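About Grukora

Naming, packaging and print design from Clutham 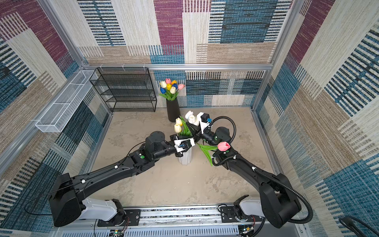

Grukora is a small design studio which helps food makers and family shops to give their products a name and a package. We started with one desk and a second-hand printer, and our first client was a bakery that needed a paper bag before December. We still like such work the most, when there is a real thing you can hold in the hand. Color is usually the first conversation with a new client, and many people come to us afraid of it. We tell them that strong colors can live together if something quiet stands between them, in the way magenta-purple and teal-blue blocks sit beside cream and tan on the patchwork wall panels here. After this we talk about paper, letters and price.

Who we are

The studio was founded by Kianoush Karimi and Merja Riihimäki, who met when both were working for a label printer. Kianoush leads the design. Merja takes care of the production, and she speaks with the printing houses almost every day. Later Kristof Groen joined us for lettering and logos, and Tegan Prendergast for the texts and product names. Between us we speak four languages at home and English at work, so please forgive us if an e-mail sounds a little formal.

How we work

Every project begins with a meeting of 40 minutes, free of charge. You bring your product and we ask many questions. If we think that you don't need a new design, we will say it. When we agree to continue, you receive a written offer with a fixed price, and after 21 working days we show you 2 directions. We do not show ten, as the choice becomes tiring for everyone and the weak ideas get the same attention as the good ones.

You choose one direction and we develop it together with you. Corrections are included until the files go to print. Merja checks the first printed sheets herself - by e-mail it is not possible to judge a color.

Our clients

Until today we have finished 47 packaging lines. Among them are the tea boxes for Sarkar, the complete jar range for Serach, and labels for several small farms near Clutham. Some clients come back each year for a seasonal edition, and we keep their files and paper samples in order so that the new print matches the old one.

Visit us

You are welcome in the studio, but please write to us before, as we are often at the printer in the morning. For new projects ask for Tegan, and for reprints ask for Merja.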